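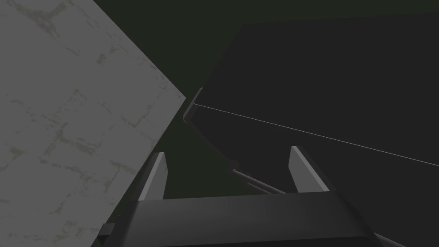 Pale grey slab, dark block. A rendered scene.

Questions I get about The Prollholm Letters

Who are you, anyway?
I'm Kenza Fawzy, and I write historical novels with a bit of magic in them (and far too many boats).

What's the book about?
Two sisters run a failing print shop on a made-up island, and one of them starts getting mail from a woman who drowned years ago. There's a love story too – a slow one, sorry!

Do I have to read Osus first?
Nope. Osus takes place two generations earlier. You'll spot a grandmother you know if you've read it, but you won't be lost.

How long is it?
The paperback runs 215 pages. My first draft was more than double that, and Aisling Nic Giolla, my very patient editor, talked me out of a whole shipwreck.

Is there an audiobook?
Yes! Younes Kabbaj reads it, and he does the harbor master so well that I now hear his voice when I write the man. It comes out on 4th December.

Is it okay for teens?
I'd say 16 and up. There's some grief and one pretty rough chapter at sea.

Can you come to our book club?
I'd love to, if you can do it by video. I'm booked through May, so ask early and tell me what time zone you're in.

Will there be a sequel?
I'm working on one. It has a title I keep changing and a goat I'm keeping.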